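**Re: [fostasside-rooms] Surface finish for the Haldane packing room** 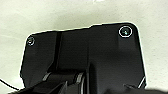
*Pale off-white surface, black plate with two round screws in front. Haldane.*

On 4th June, Rosalía Cabello wrote:

> Before I send the Oltevent order I need a decision on the finish. The quote covers Sidden board in off-white or mid gray, same price either way, 1,375 for the set including edging. Delivery is eight working days for off-white and longer for gray – they wouldn't commit to a date.
>
> My concern with off-white is marking. The tops we put in the sorting room in April already show tape residue along the front edge. Also, do we still want the 600 mm depth? The cartons overhang when two people work from opposite sides.

Rosalía,

Off-white, please. Dark parts and black hardware stand out against a pale top, and small screws are easier to find on it at the end of a shift. Gray would hide the tape residue, but it would also hide the screws.

On marking: the residue in the sorting room comes from the cheap brown tape. I cleaned one section with isopropyl alcohol on a cotton cloth and left it for a minute before wiping. It came off with no change to the finish that I could find. The scouring pads should go. They dull the surface, and the dull patches pick up dirt faster than the rest.

Depth: keep 600 for the wall run. For the middle bench, order two tops and set them back to back – that gives 1,200 less whatever the saw takes. The joint needs a filler strip or labels will end up in it.

Two points on the quote itself. The edging is listed as "standard" with no thickness, so please ask. And the length for the wall run should be 2,000, not 2,200. The pipe boxing at the window end takes up the difference, and I would prefer to leave a gap there than notch the board on site.

If the drawing is still the April version, I can send the corrected one tonight. Please hold the order until you have it.

Ho-yin Kao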